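11 April 2021 - student project notebook, bedroom laundry task

Starting a fresh page because the last one filled up with arithmetic about batteries and a drawing of a duck.

State of things. The folding project (still called Nirkus, since the vote to rename it ended in a tie and then in lunch) needs demonstrations of two hands working on clothes on a bed. The class deadline is at the end of April. We have a policy that folds a towel nicely in the lab, on the gray table, under the lab lights, provided the towel is the one towel. So this round is bedrooms.

Task sheet, copied here so I stop losing it:

- one garment per episode, started from wherever it happens to be lying
- both grippers open and in the air before you start, both open and in the air when you stop
- fold on the bed, then add to the stack
- no helping with elbows

The last line was added after reviewing our own early episodes. A person holding a gripper in each hand will use anything else they own to flatten a sleeve, and the policy doesn't have elbows.

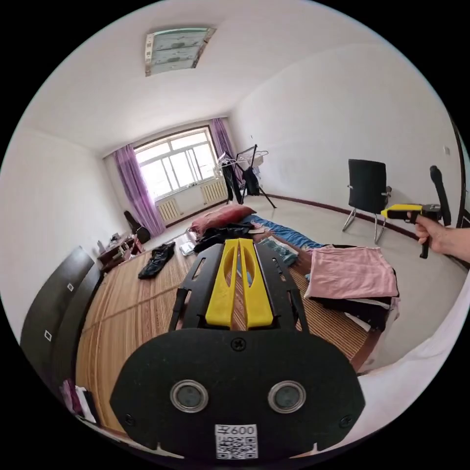
Settings for this block: exposure locked, gripper width logged on both sides, clocks synced before the first episode and again after lunch. I want the second sync written down every time. Last block we trusted it, and the left hand ended up 14 frames ahead of the right, which in training looks like a person who lets go of things just before picking them up. Spent an evening blaming the learning rate.

Window light is going to be a nuisance. With exposure locked for the bed, the panes go to plain white, and with it locked for the panes the dark clothes turn into one large dark animal. Went with the bed. The tracker would like some corners on the far wall to hang on to, and I'd like it to have them, but the clothes are what we get graded on.

Dark on dark is still the worst case. Two black shirts in one heap have no edges as far as the segmentation is concerned. I tried the Pemance weights on a few saved frames and they confidently outlined the heap as a single garment with four sleeves. Tried Zunerel on the same frames and it found a cat. There is no cat. Keeping Pemance.

Things to sort out about the fingers:

- The tips are fine on thick cotton. On a thin sheet they pick up the garment and the sheet together, and the fold then includes part of the bed.
- Coming in flat works better than coming straight down. Slower, though, and it takes some wrist.
- The trigger wants a softer spring. My index finger has opinions by mid-afternoon. Ask the Nakamura bench whether they have any of the lighter ones left. They'll say no and then find some.

Episode count after tonight's merge is 1,964, including the old towel set. Nearly 4 percent of those get thrown out by the filter, mostly for tracking loss when somebody swings a gripper up to scratch their nose. I looked at a handful of the rejects and agreed with all but one. It had a perfectly good pair of trousers in it and I put it back by hand, which I'm noting here so that I can't later claim the set is untouched.

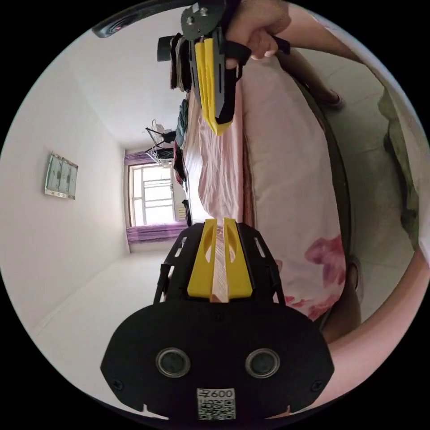
*Second gripper held up with the fingers pointing down, over the pink sheet.*

The fingers-down pose matters more than I expected. The start check compares the pose of each gripper with the other, and it was written by someone (me) who assumed both would always come in roughly level. Flip one over and the angle wraps, the check reads it as a huge jump, and the episode is marked bad before anyone has touched a sock. Fixed by comparing quaternions like an adult. Still need to rerun the filter over the rejects from the last block, as a fair number could be this and nothing else.

Also on the list:

- Decide whether "add to the stack" means on top only. The sheet doesn't say, and two of us have been reading it differently. I vote top only.
- Write the part of the report about failure cases. We have plenty of material.
- Label the chargers. The one with tape on it is the bad one. The other one with tape on it is fine.
- Rerun training with bedrooms only, no towels, and see how much of the lab score was the table.

Training job queued, should be through by morning if the other section doesn't bump it off the card again. Left them a polite note in the queue comments, and a second note under it that is less polite.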